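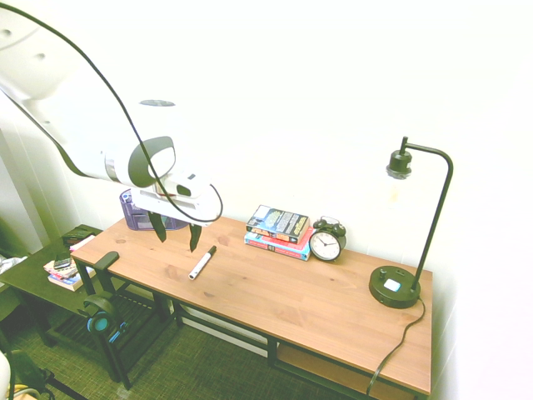
Two dark fingers, spread apart and pointing at the tabletop.

Extended warranties: questions we get asked

5 min read

By Asif Bhutto, with Daniyal Gondal. Last checked Sep 27, 2018.

Is an extended warranty ever worth buying?

Sometimes. We get this question more than any other at the Galness advice desk, and people are usually hoping for a firm yes because they already paid. The seller sets the price so that, across all its customers, it takes in more than it pays out. That doesn't make your plan a bad buy, but it should make you slow to believe anyone who calls it a bargain.

The salesperson said most people end up using theirs. Is that true?

Ask where the number comes from. We have asked at the Fitzgerald store in Galness and at two places in Stiststead and never been shown one. "Using" is a slippery word too. A phone call that ends with someone telling you to unplug the washer and plug it back in may count as use.

How do I work out whether the price makes sense?

Put the price of the plan next to the price of the thing. A $200 plan on a $1000 refrigerator costs a fifth of what you paid for it. Now call a local repair shop and ask what the common faults on that model cost to fix. If the answer is close to the plan price, you are being asked to pay for a repair you may never need.

Do this before you go to the store. It is hard to do at the register with a line behind you, and I suspect the stores know that.

Doesn't the maker's warranty already cover me?

For the first stretch, usually yes. Plenty of plans start the day you buy, so part of what you pay for overlaps with cover you already have. Look for the start date. If the plan says "from date of purchase," take off the length of the maker's warranty and see how many months are left.

My credit card says it adds extra cover. Can I trust that?

Read the benefits booklet and don't rely on the ad. Some cards do add time to the maker's warranty. Others used to and quietly stopped. You will need the card statement, the store receipt and the original warranty, and it is a bad time to go looking for them when the dryer has just died.

What is usually left out?

Wear, rust, cosmetic damage, anything a pet did, anything the company decides is "improper use." Batteries are often out. So are hoses, filters, bulbs and door seals, and those are what tend to go first. Daniyal read the Surnelley Home Plan from end to end and found the exclusions ran longer than the cover.

It says "no deductible" on the front. Why was I charged?

Look for a service fee. One reader paid $80 each time a technician came out, including a visit where he looked at the dishwasher and said he'd need to order a part. A service fee and a deductible come out of the same pocket.

Will they replace it if they can't fix it?

Maybe – but find out with what. Many contracts let the company choose a refurbished unit, or pay you the "current value," a figure it also gets to choose. Some plans cap the total at up to $200 for small appliances. Once they pay out, the plan normally ends.

Can I cancel?

Often, and sooner is better. Many plans give a full refund inside a short window and a partial one later. Write to them and keep a copy. I wouldn't trust a cancellation made only over the phone, having watched one go missing between the store and the plan company from February until well into summer.

What if the store closes?

Check whose name is on the contract. It is often a separate administrator, with an insurer behind it. If you can't find any company named apart from the store, I would leave the plan alone.

I got a letter saying my warranty is about to expire. Is it real?

Be careful. If it doesn't name the product, the model and the place you bought it, I'd put it in the trash. If you're still unsure, call the number on your original paperwork – never the one in the letter.

So when would you buy one yourself?

I bought one once, on a used laptop, when I couldn't have paid for a repair and couldn't work without it. Daniyal never has. If a big bill would put you in real trouble and the contract is short and clear, a plan might suit you. For a toaster, no.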